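Progress report to the Hubmann Fund
Caddale Ditch and Bank Survey, second period
Prepared by Souad El Fassi, field director
10/10/22

You asked for a frank account of where the money has gone and whether the claims made in the original application still hold up. Some do. The headline claim, that the bank at Caddale is a prehistoric boundary, is weaker than it was when we wrote to you, and I would rather you heard that from us than from a reviewer.

What we did

We opened two trenches across the bank, one at the north end where it stands highest and one by the Fadine track, where it has been plowed nearly flat. The north trench reached natural clay. The Fadine trench did not, and I doubt it will before the ground gets too wet to work. Soil from both was bagged by layer and taken back for sieving and washing.

The walkover survey is finished. It followed the bank for 1900 meters, well short of the length shown on the old estate map. Past that point the map shows a line and the ground shows nothing. Tatsuya Iwasaki believes the rest was robbed for field walls. He may be right, but the field walls nearby are built of a different stone, and I have asked him to leave that idea out of the interim text until he can point to a wall that fits.
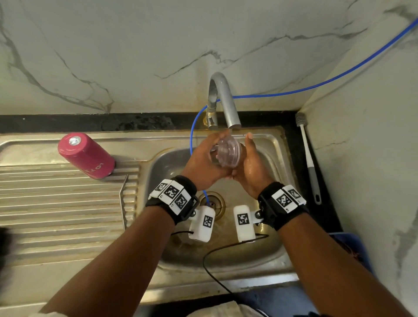
Finds

The total stands at 71 sherds, most of them smaller than a thumbnail. The application spoke of "abundant early pottery," a phrase I inherited and would not have used. Of the 71, only 20 come from layers we can trust. The others were in topsoil or in the fill of a later drain that clips the north trench, and they could have come from anywhere upslope.

Of those 20, most are plain body sherds in a coarse gritty fabric. That kind of pot was made in this valley for a very long time. Two visiting specialists looked at the same tray and gave dates several centuries apart, each with complete confidence. I have put neither date in the catalog.

There is one decorated rim. It has had a good deal of attention, including a piece in the local paper that called it proof of a "lost frontier." It is a rim. It came from the upper ditch fill, so it can only tell us when the ditch was silting up, and pottery that size can move a long way down a rabbit hole.

Dating

Charcoal from the base of the north ditch went to the Rutetti laboratory in March. We have results for one sample out of the three sent. It is early, which pleased everybody, but the charcoal is oak heartwood and could be much older than the fire it came from. I would not build anything on it. The other samples are short-lived twigs and will be worth far more when they come through. Rutetti has missed its own delivery date and has not offered a new one.

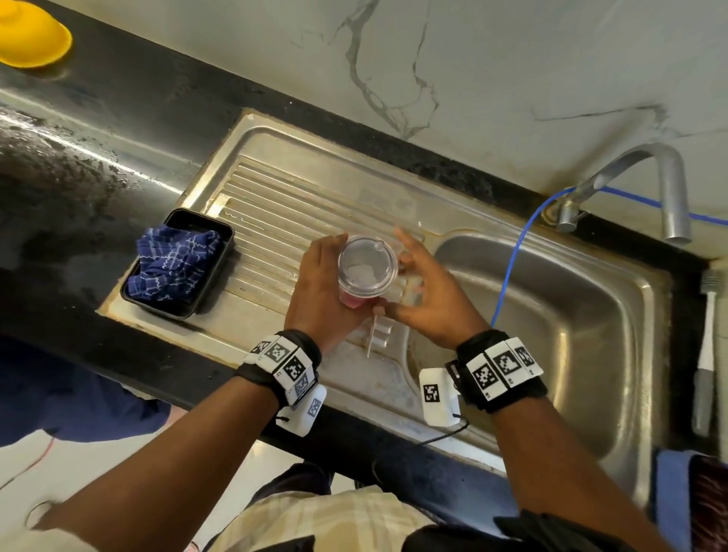 The geophysics

We paid for a magnetometer survey of the field east of the bank, at the fund's suggestion. The plot shows a set of dark spots which the contractor has labeled "probable post pits." We put a hand auger into several of them. One hit a rusted lump of fencing and the rest came up as ordinary subsoil. The contractor maintains that augering is a poor test. I accept that it is a limited one, but I don't accept "probable," and the label will read "anomaly" in our archive.

Spending

The trenching came in slightly under budget and the laboratory line is unspent apart from the first invoice. Travel is over, mainly from fuel and a second trip to collect the survey gear. The balance sheet is attached separately. We are not asking for more money in this period.

Next period

Tatsuya will finish the drawings of both trench sections and recheck the layer numbers at Fadine, where two contexts seem to have been given the same label. I will write up the north ditch without a date and add one if the twig samples allow it. We would like to move the planned open day to next season. Inviting people to look at a boundary we can't yet date, on the strength of one rim, seems to me a poor use of your name and ours.

If the fund still wants a short public statement now, the wording I can sign is "a bank and ditch of uncertain age, under investigation."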